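From: Birsen Tokgöz
To: Gremura fan list
Date: Sunday, May 20, 2018
Subject: Re: Hao recast for the sequel?

Kaede Hayashi wrote:
> So the rumor is that Hao gets a new actor in Gremura 2 and they
> bump him up to co-lead. I don't see how that works. He had
> 3 scenes in the first one! Who is asking for this?

Me, Kaede! I'm asking for this! I went back to the first movie in March and those scenes are the best thing in it. The one on the bridge with Tirner is better than the whole last battle, and it's just two people arguing over a map.

The recast does worry me, I'll give you that. The voice was half the character. But if they're serious about filming the Arnus storyline they need somebody who can stand up to Tirner for a full movie, and the old Hao always looked ready to leave the room.

Has anyone read the comics past issue 69? He pretty much takes over after that, so a bigger part makes sense to me. I'd be happy with 109 minutes of him and Tirner stuck on that ship – no sky beams, no army of 1000 digital soldiers.
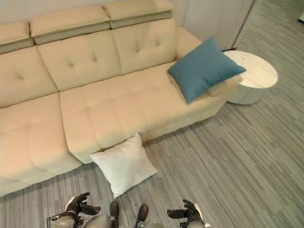 Also, I really hope they keep the same composer. The Arnus theme only plays over the credits in the first one (why??) and it deserves a proper scene.

Kaede, are you still doing the rewatch before the trailer comes out? I'm in if it's the long cut.

Birsen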